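Toy Library Sorts Its Groceries, Finds Corn in Surplus

Nov 29, 2017

The Brirkholm Toy Library has finished the yearly sorting of its play food, an event that draws less attention than it deserves. The collection came to 414 pieces, up from last year, although the number of complete pizzas is down again and now stands at zero.

Sorting began at 8 in the morning on the long tables in the back room of the Granach Street building. Every piece was wiped, checked for cracks and tooth marks, and sent to one of four bins: keep, wash again, mend, or farewell. The farewell bin was mostly grapes.

Corn did well. Yellow cobs turned up in the fruit box, the tool box and the sleeve of a dress-up raincoat, and the library now has more of them than any pretend kitchen in town could reasonably cook.

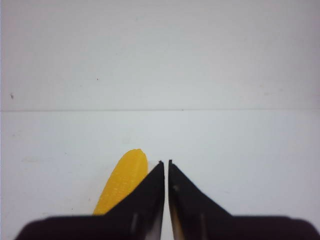
The cob has been a steady borrower favorite since the Apaza play kitchen arrived in January. Parents say it gets boiled, mailed, put to bed and used as a telephone, sometimes before breakfast. Eggs, by comparison, are borrowed politely and come back the same week.

There was some disagreement over the croissant, which one side of the table held to be a crab. It has been filed under seafood until further notice.

The new rules are short. Play food goes out in mixed bags of six, with a card listing what is inside, and the card is supposed to come back too. Bags may be kept for four weeks. Late bags will be met with a look – the library gave up on fines after collecting mostly foreign coins and one button. 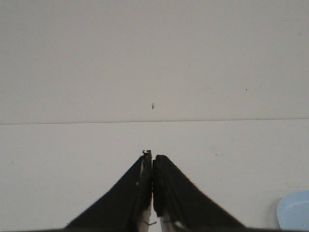

Pale surface with its seam and a couple of dark specks.

A second wipe-down of the tables is planned before the library opens again on Saturday. Wooden puzzles are next on the list, and those who did them last year have already asked for a different job.

The Prondcombe branch, which reports a serious shortage of vegetables, has been offered corn. It has asked whether there is anything else.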